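Home | Stories | Archive | Submissions | Contact

6 min read

The Prenden Road

Colm Flanagan had driven the 517 bus for so long that he no longer heard the engine. He heard other things instead. He heard the back door when it stuck, and the coins in the tray, and the woman from the Fekex plant who hummed on the way home from the night shift.

The route went from the depot at Barnard out to Prenden and back. It took 100 minutes if the bridge was clear. In January the bridge was often not clear, and then it took as long as it took.

On the morning his brother called, there was ice on the inside of the depot windows. Colm had his gloves off to sign the sheet. He let the phone ring out, signed, put his gloves on again and then called back from the yard.

"They've sold it," his brother said.

"Sold what?"

"Gallagher's. The whole building. I thought you'd want to know before you drove past it."

Colm said thanks and asked about the kids. His brother said they were fine. Neither of them had much else, so they hung up.

Gallagher's had been a grocery store, and above it were three rooms where the two of them had grown up. Their mother worked the register and had the rooms cheap. She cooked on a two-burner stove and did the store's accounts on the kitchen table after supper, so supper had to be over by seven. If you were late, you ate on the stairs.

He pulled out of the yard a minute behind. There were four people at the first stop and none at the second. At the hospital a man in a thin jacket got on and asked if this was the bus for Prenden. Colm said it was. The man sat right behind him, in the seat that faces sideways, and held a paper bag on his knees with both hands.

"My wife's in there," the man said after a while.

"I'm sorry."

"No, it's good. It's her hip. She's doing well. She wants real food, is all. I'm going home to cook."
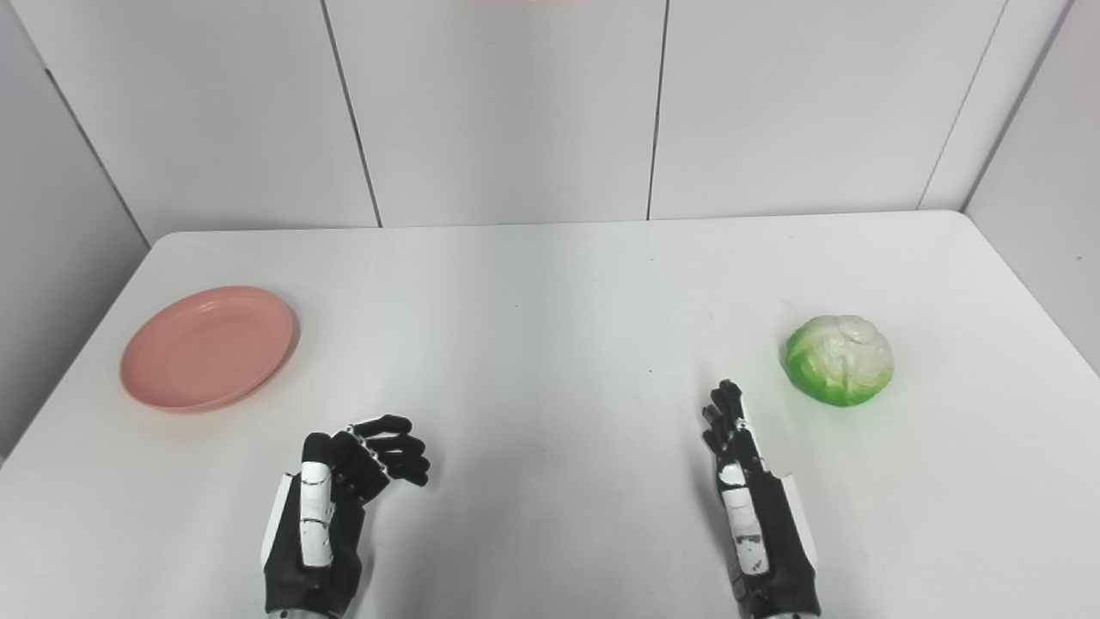
"What does she like?" Colm asked.

The man thought about it. They went past the tire place and the school. "Soup," he said. "But she makes it. I've never made it. I watched her do it for thirty years and I couldn't tell you what goes in first."

"Onions," Colm said.

"You think so?"

"It's always onions."

His mother had started everything with onions. The smell got into the ledgers. Once, when he was maybe eleven, old Gallagher had come upstairs to go over the books and had put his face down close to the page and sniffed it. He ate with them that night. He came up every payday after that, and he never did say a word about the smell, and their rent stayed where it was until she died.

Colm had not told anyone that story. He started to tell it now, then a truck came over the line on the bend and he had to pay attention to the road.

Gallagher's was at stop 16. He saw it from a long way off, the way he did every morning, with its green awning rolled up. Someone had put a sign in the upstairs window, the one that had been the kitchen. He couldn't read it from the bus. He slowed down more than he needed to.

A girl with a school bag was waiting. She got on and showed her pass. Colm kept the doors open.

"Is something wrong?" said the man behind him.

"No," Colm said. "I used to live there."

The man leaned over to look. He looked at it properly, the upstairs and the downstairs – longer than most people would have.

"Nice big windows," he said.

"They leaked."

He closed the doors. The back one stuck, and he opened it and closed it again, and it caught. Then he checked his mirror and moved off.

At Prenden the man stood up before the bus had stopped. He held the rail with one hand and the bag with the other.

"Onions first," he said. "How long do I give them?"

"Until they're soft. Keep the heat low. She'll tell you if you got it wrong."

"She will," the man said, and he climbed down.

Colm had eight minutes before the run back. He turned off the engine and drank his coffee. Then he took out his phone and called his brother, who picked up right away.

"Do you remember Gallagher smelling the book?" Colm said.

There was a long quiet on the line. A door closed somewhere on his brother's end, and a chair moved.

"Go on," his brother said.

Previous story | Next story | Back to top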